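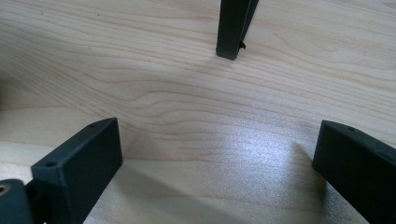

The tabletop, with one dark leg standing on it.

Forum > Furniture > Desks and Tables
Thread: Pale wood desktop, need a finish opinion before I do something dumb

drawerpull68
Last time I asked a question here I got two pages of jokes and then a lecture on humidity.

So I bought this desktop secondhand from a guy in Caledstead who was clearing out an office. Pale, smooth, a little bit of sheen to it. He called it maple. His listing called it birch. His wife, helping us carry it down the stairs, called it "that thing," and I think she was the best informed of the three.

I would like to put it to use as my main desk. The monitor stand is black and so is everything else I own, and I was thinking about staining the top dark walnut to match. Before I buy the can: good idea, bad idea, or the kind of idea people bring up at my funeral?

Also, can anyone tell from the grain which wood it is?

hingeworthy
Bad idea. Look at that swirl on the left. People pay extra for that and you want to paint it the color of a conference room.

drawerpull68
Stain, not paint.

hingeworthy
On maple or birch you'll wish it was paint. Both of them take dark stain in blotches. You'll get a desk that looks like it has a skin condition.

Prellus_fan
I have a Prellus desk in dark walnut and it's great. Shows every crumb, every fingerprint and every sleeve I have ever owned, but great.

mrs_dovetail
I lean birch. The way the lines bunch up and ripple in the top half looks like rotary cut veneer to me, where they peel the log like an apple. You get those wide wandering shapes that way. What does the edge look like? If you see layers, it's ply. If you see a strip of something glued on, it's veneer over who knows what.

tabletennisdad
Maple.

mrs_dovetail
Care to expand on that?

tabletennisdad
No.

Lwazi T.
Lwazi Tshabalala here, I used to work the counter at Mkhize Timber and I have had this argument with grown men holding receipts. You can't settle birch or maple from one photo of the face. I couldn't settle it across a counter half the time, with the board in my hand. Turn it over. The underside is usually less pretty and more truthful. Post the edge and the bottom and I'll give you an opinion that I will then refuse to put in writing.

On the stain, I'm with hingeworthy. If you must go dark, gel stain, and try it on the underside first. You will also have to get through whatever finish is on there now. From the sheen I'd guess a satin poly, but that's a guess.

drawerpull68
OK, went and looked at the edge. There's a strip. It's very neat and I hate it.

mrs_dovetail
Veneer, then. Put the sander down.

drawerpull68
I haven't picked up the sander.

mrs_dovetail
I could hear you thinking about it.

oldgluepot
Going to disagree with the room. It's his desk. I stripped and stained a veneer top two years ago, by hand, 180 grit, easy does it, and it came out fine. People act like veneer is made of wet tissue. Go slow, stop when the shine is gone, wipe it down, done. The swirl will still be there under the stain. Might even show up better.

hingeworthy
How many spots did you sand through?

oldgluepot
One. It's under the printer.

hingeworthy
And was the printer always there?

oldgluepot
The printer has found its place in life and I'll thank you to leave it alone.

Lwazi T.
Gluepot isn't wrong that it can be done. I'd just ask whether it needs to be. Black legs on a pale top look fine together. There's a shop in Anville that sells exactly that combination and charges you for the contrast.

drawerpull68
This is the part I was hoping someone would say. My sister said the same thing but she's my sister so I couldn't agree with her.

Next question then. If I leave it pale, do I need to do anything to protect it from the stand? It's heavy and I shift it around a lot. The last desk ended up with a set of dents and a long gray scuff that I told people was part of the design.

Prellus_fan
Felt pads. The stick-on ones.

tabletennisdad
Felt slides. Use cork.

Prellus_fan
Sliding is what he wants, he said he shifts it around.

tabletennisdad
He shouldn't be shifting it around.

mrs_dovetail
Either will do. Wipe the bottom of the feet first or the pads fall off in a week and then you find them on your socks. And check them every few months, because grit gets into felt and then you're pushing a tiny sheet of sandpaper across your nice birch.

tabletennisdad
Maple.

drawerpull68
I went with cork. $3 for a sheet at the hardware store, cut to size with kitchen scissors that I've been told are no longer kitchen scissors. Took 45 minutes, most of it spent peeling the backing off with my fingernails.

No stain for now. I wiped the top down with a damp cloth and a drop of dish soap and dried it right after. If I change my mind in December when it's dark out and I'm bored, I'll come back here and be yelled at properly.

oldgluepot
I'll be here. 180 grit. Think about it.

hingeworthy
Do not think about it.

Lwazi T.
Still waiting on a photo of the underside.

drawerpull68
It's got a monitor on it now, Lwazi. It'll have to wait until I move.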